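Winter Bedding and Clothing Drive Returns

Hollis Community Services will again collect bedding and warm clothing for households in Bretbridge and Bomlow. Last December the drive supplied 400 residents, and requests have already begun to arrive for the coming season.

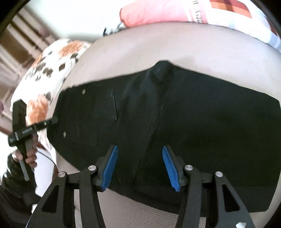 Items should be laundered and free of tears. Donations are accepted at the Brisent Street office until 9 p.m. — please use the side entrance.

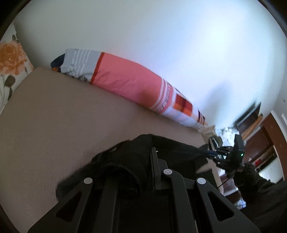 Pillows and mattresses cannot be accepted. Requests for assistance are answered within 30 days.

Comments (2)

Do you take crib sheets?

Glad to see the later hours this year.

3 shares

© Hollis Community Services | Contact | Back to top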